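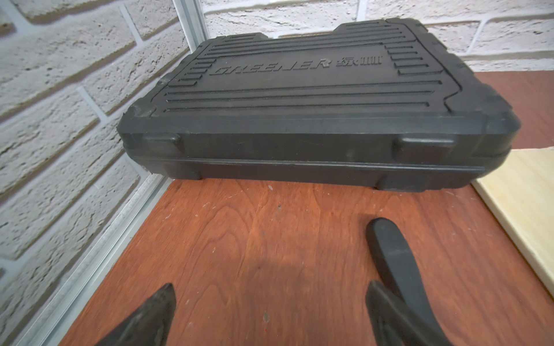

Lenley Automation Issues Voluntary Field Notice and Free Fix for Olto Tabletop Arms

Bunska, 3/27/19. Lenley Automation is asking everyone who owns or runs an Olto tabletop arm with the two-stage gripper to stop using the lift-and-carry routine until a free software update and a small replacement part have been put in. The notice covers 300 arms, all of them shipped since September.

We would like to tell you plainly what happened, and we thank the customers who took the time to write to us, some of them at great length and with sketches, which our service team has pinned up over the bench.

In three cases, an Olto arm let go of what it was holding after a short dip in power. The gripper is meant to stay closed when that happens. In these three cases it opened instead, and the load came down on the work surface. Two of the loads were plastic tool cases with tools inside, and the third was a tray of fittings. There were no injuries, and we are very thankful for that, but a full tool case is a heavy thing to have land on your hand, and we aren't willing to leave it there.

The trouble comes from a spring clip inside the wrist. When the arm loses power, the clip should catch the finger drive and hold it where it is. Clips from one production run were made a little too soft, and under a heavier load they can slip. A second problem, this one in our own software, made matters worse: when power came back, the arm went looking for its home position before checking whether it was carrying anything. We should have caught that before the arms left our shop, and we're sorry we didn't.

Oláh Tool & Spring, which makes the clips for us, has been a great help all the way through and has already switched to a stiffer one. Our own tests now include pulling the plug on a loaded arm at four different heights, with the kinds of everyday things our customers really do ask an Olto to move, closed tool cases very much among them.

Until your arm has been fixed, please keep hands and feet out from under the gripper whenever it is holding something, and please don't try to catch a falling load. Light sorting and pushing work along the tabletop can go on as usual. If your arm has already dropped something, switch it off at the wall and get in touch with us before you run it again, even if it seems perfectly fine.

Owners will get a letter with the new clip, a printed guide and a return envelope for the old part. The swap takes one small screwdriver and a bit of patience. Anyone who would sooner have us do it can send the wrist to our Bunska workshop, and we will pay the shipping both ways.

Customers and members of the press can reach the Olto service desk through the contact page on the Lenley Automation website.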